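# Buying a used Dredero: your questions, our opinions

**Is the Dredero any good?**

It's better than it looks, and it would have to be. The seats are comfy, the boot swallows a pram, and the steering improves once you stop expecting it to tell you anything.

**Which engine should I get?**

The 2,000 cc petrol. The diesel uses less fuel, but you'll burn the savings driving to Flundville for injectors.

**What goes wrong?**

Window switches, mostly. The driver's side goes first, usually at a drive-through. Budget for a timing belt as well if the seller goes vague when you ask.

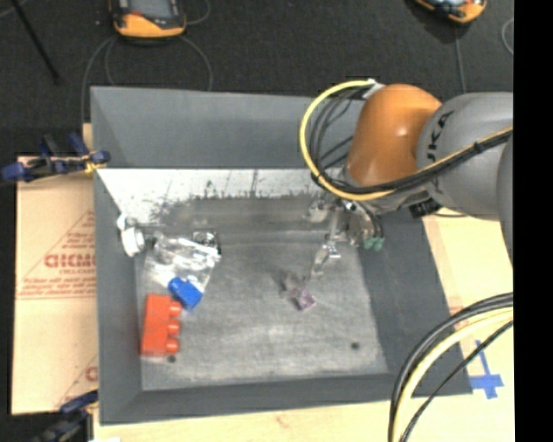 Rust is less of a worry than the forums make out, though check the sills and under the spare. Bring a torch and old trousers.

**How does it compare with the Karabulut?**

The Karabulut is quicker and a nicer colour. It also has 4 cup holders, none of which will hold a cup.

**Should I pay extra for the Vederico trim?**

You get heated seats and a badge. I'd take the seats - the badge falls off.

**How long should a test drive be?**

At least 30 minutes, with a hill in it. Sellers who suggest a lap of the block have their reasons.

**Who answers these?**

Fongchan Chaiyaporn, owner of two Drederos, one of which runs. New questions go up each September.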